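**Tretano Soft Tissue Suture Pads**, stocked at Prollton, ships from Mondville

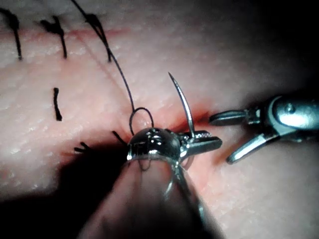
*Tretano pad with interrupted sutures, curved needle held in the driver.*

Practice pads for skills labs, vet schools, nursing programs. Sold in boxes of 8. Bulk cartons of 40, call for price.

**Whats in the box**
- 8 pads, sealed one by one
- Storage tray with lid
- Care card (English only for now)

Needles, thread and instruments NOT included. See the Begum starter kit if you need those.

**Care**

Keep sealed until use. Rinse with cool water after, pat dry, back in the tray. No alcohol wipes, they cloud the surface. Store flat, under 25 °C. Don't stack books on them, the dents stay.

**Sizes**

Standard and Long. Long is back in stock from April, older orders go out first. Both fit the Begum clamp base. The old Prollton base fits Standard only, and you'll need the spacer.

**Ordering**

Orders in before noon ship same day from Mondville, weekdays. School purchase orders OK. Warehouse holds 4,000 pads so most carton orders are no problem, but email first if you need a fixed delivery date.

Returns: unopened trays only, 25 days. Opened pads can't come back, sorry. Damaged in transit, send us a photo of the carton and we'll replace teh lot.

Training use only. Not for use on patients.

Page updated Oct 20, 2026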